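Subject: Re: [manip-talk] Dropping the blurry segments?
From: Prakash Hegde

On Saturday, the Helov group wrote:
> Did you filter your handheld demos by hand before training, or
> let the policy sort it out? We have 1,865 and I really don't
> want to watch them all.

Please don't watch them all! We did that for Mota and I still regret it. We started with 3,785 demos, and what worked best was pretty dumb: train 5 small policies on random splits, score every demo by how much they disagree on it, then only look at the worst ones. That left me 109 to go through, with coffee, in one afternoon (bliss).

The disagreement piles up on cluttered desks, mostly ones with bottles along the back and a mouse or a plant further over. Same kind of view as this one, magenta pads and all:
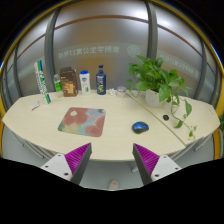

Photo: Prakash Hegde / Sovance

My guess is the frosted glass does a lot of it. Bright background, backwards lettering showing through, and the encoder goes off chasing that instead of the bottles. Masking the top of the image helped a bit on our side, but it hurt on tall boxes, so I wouldn't call it a fix yet.

One warning, don't throw out the high scorers blindly. Plenty of mine were perfectly good demos of something rare, and Trarnora got worse when I cut them.

Happy to send the scoring script, it's short and ugly. What batch size are you running?

Prakash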